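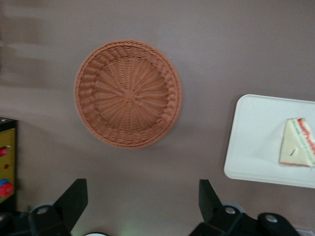
The last bus from Didberg to the coast left at four, and Hala Mansour had missed it by the length of a parking lot. She went back into the waiting room, where Marjatta Partanen was still behind the ticket window, doing the cash. There was a round woven basket on the table by the door, orange-brown, with a thick braided rim, and nothing in it. Hala put her gloves in it and sat down.

"There's one at six tomorrow morning," Marjatta said through the glass.

"My father's boat is sold at nine."

"Then you'll be there at eight."

Hala had 472 in an envelope inside her coat. The boat was worth more than that. Maarten Bakker, who was handling the sale, had told her on the phone that he would not start below 300, and that he expected one other bidder, a man named Savolainen from up the river. He did not say how much money Savolainen had. She had not asked.

Marjatta locked the cash drawer and came around. She was a tall woman with a bad hip, and she took her time.

"What do you want with a boat?" she said.

"I don't know. I want him not to have it."

"Who?"

"Anybody."

Marjatta thought about this. Outside it had begun to snow, small dry flakes that blew across the road and did not stay. She turned off the sign over the door. Then she went to the back and put the kettle on.

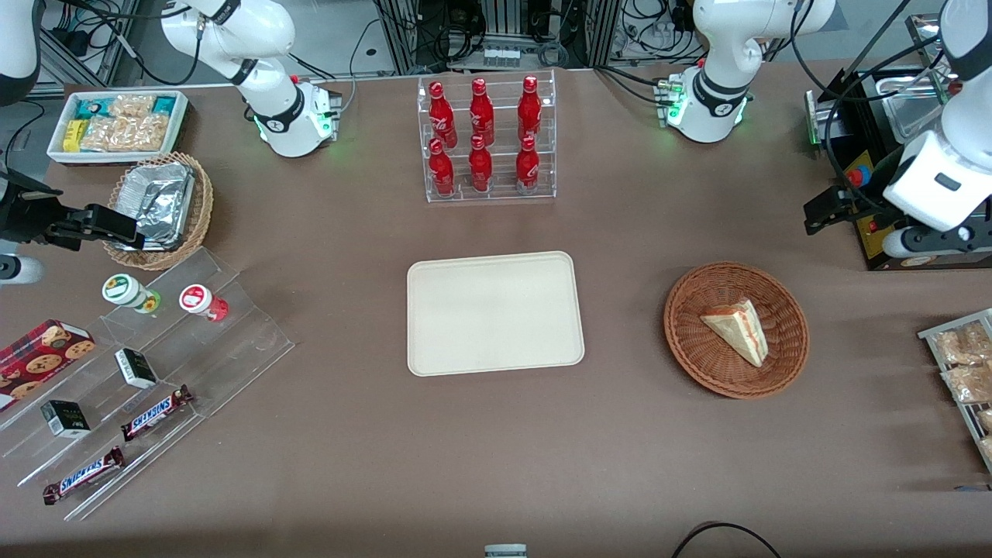 Snacks, drinks and baskets on the brown table.

They ate crackers and talked about the boat. It was called the Pavetti, after nothing Hala had ever been able to find out. Her father bought it with the name already painted on and said it was bad luck to change it. In October he had hauled it out for the winter, scraped the hull, and written down what needed doing in the spring. The list was in the envelope with the money. New rope. Pump. Ask Valtteri about the engine.

"Valtteri Mustonen?" Marjatta said.

"You know him?"

"He drives the mail. He goes through here at ten tonight, if the road's open."

Hala looked at the clock. It was twenty past five.

"Does he take people?"

"No," Marjatta said. "But he'll want to know about the engine."

The mail truck came at a quarter to eleven. Hala was asleep on the bench with her coat over her legs, and Marjatta had to shake her by the shoulder. They were out on the road before she remembered her gloves. Valtteri said he could bring them down on his next run. He had both hands on the wheel and was driving slowly. After a while he asked her what was wrong with the engine.

More stories
The Dustance Road
Two Rooms in Winter
What the Surveyor Left
A Loan of Chairs

Contact | Copyright 2019, all stories remain with their authors | Back to top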